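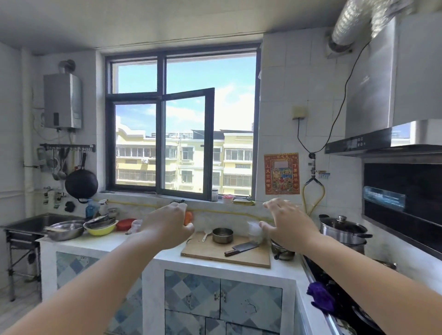 Trurkenel Tenants' Association
Minutes of the Tuesday meeting, 7:30 p.m., ground floor room

Chair: Aliki Manolakis. Minutes: Achilleas Petridis. Apologies from the Birkett Street block.

1. Minutes of the last meeting were approved with one correction – the bike rack quote came from Andby, and had been put down to Gusov.

2. Water pressure. Residents on the upper floors still report weak flow in the evenings. Andby has looked at the pump and wants to replace a valve. Cost is 732 including labor. Approved, work to be done in November.
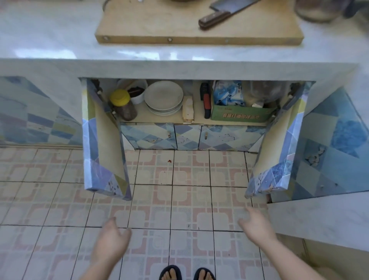
Page last changed: Tuesday, 9:14 p.m.

3. Kitchen drains. Gusov will clear the shared stack over 3 mornings. Residents should empty the cupboard under the sink the night before and leave the doors open. Aliki will put a notice in each stairwell.

4. Bike rack. Some 20 households asked for a space. The rack holds fewer than that, so names will be drawn. Achilleas to keep the list. 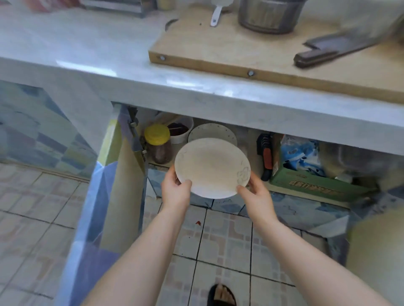 White plate with a small flower pattern near the rim.

5. Swap table. It will run again in the entrance hall. Dishes and jars are welcome, no electrical goods. Anything left after 8 p.m. goes back to its owner.

6. Any other business. The Birkett Street gate sticks – Achilleas to ask Andby for a price.

Meeting closed at 8:50 p.m.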